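How a drawer works

A drawer is a box with no lid that slides in and out of a larger box. The larger box is called the carcass. A bedside table, a kitchen cupboard and a desk can all have drawers, and the parts are nearly the same in each one.

The parts

A drawer has five panels. The front is the part you see when the drawer is closed. The two sides run from front to back. The back joins the sides together, and the bottom holds whatever you put in.

The bottom is often the thinnest panel. In many drawers it fits into a groove, which is a narrow slot cut along the inside of the sides and the front. The groove holds the bottom at its edges, but the middle has nothing under it. A heavy load in the middle will make a thin bottom bend. This bending is called sag.

A handle or a knob is fixed to the front. A knob is usually held on by one screw that passes through the front from the inside. If a knob feels loose, look inside the drawer for the head of the screw and turn it clockwise with a screwdriver. Ask an adult before using tools.

How it slides

When two surfaces rub together, a force called friction slows them down. Old drawers slide wood on wood, so there is a lot of friction. People used to rub candle wax on the edges to reduce it, and some still do.

Many newer drawers move on runners. A runner is a metal strip fixed to each side. Some runners have small wheels and others have rows of steel balls called ball bearings. A wheel or a ball rolls instead of rubbing, and rolling makes much less friction.

Near the end of the runner there is usually a stop. The stop is a small bump or tab that keeps the drawer from coming all the way out. Not every drawer has one, so pull slowly the first time you open a drawer you don't know.

Measuring a drawer

Furniture makers measure in millimetres. Kwok-wai Huang, who builds bedroom furniture at the Ollwood workshop, gave us the sizes for one of his bedside drawers. It is 343 mm wide and 449 mm from front to back. The sides are 15 mm thick.

To find the space inside, take away the thickness of both sides from the width:

343 - 15 - 15 = 313 mm

The inside of the drawer is 313 mm wide. A book 300 mm wide will fit. A tray 330 mm wide will not, even though it is narrower than the outside of the drawer.

Height matters too. If an object sticks up higher than the opening, it will hit the carcass when you push the drawer in. Soft objects can be squashed down, but they may spring back up and jam the drawer. If this happens, open the drawer as far as it will go, slide a ruler flat through the gap and press the object down.

Putting things in

Pull the drawer out far enough to see the back of it. Hold the object over the opening, lower it and let go when it is close to the bottom. Keep your other hand off the front edge - fingers get pinched there when a drawer closes.
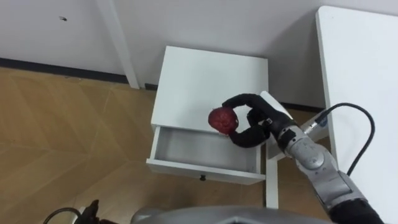

Why does a full drawer tip forward when you open it?

An open drawer moves its weight out past the front legs or base of the furniture. If that weight is great enough, the whole piece turns forward around its front edge. Opening several drawers at once makes tipping more likely. Tall chests should be fixed to the wall by an adult, and you should never climb on an open drawer.

Try it yourself

You need an empty matchbox, a ruler and some coins. Slide the tray halfway out and put one coin at the outer end. Keep adding coins until the matchbox tips. Write down the number, then try again with the tray only a quarter of the way out.

Words to know

Carcass: the outer box of a piece of furniture.
Runner: a strip that guides a drawer as it moves.
Sag: a downward bend in the middle of a panel.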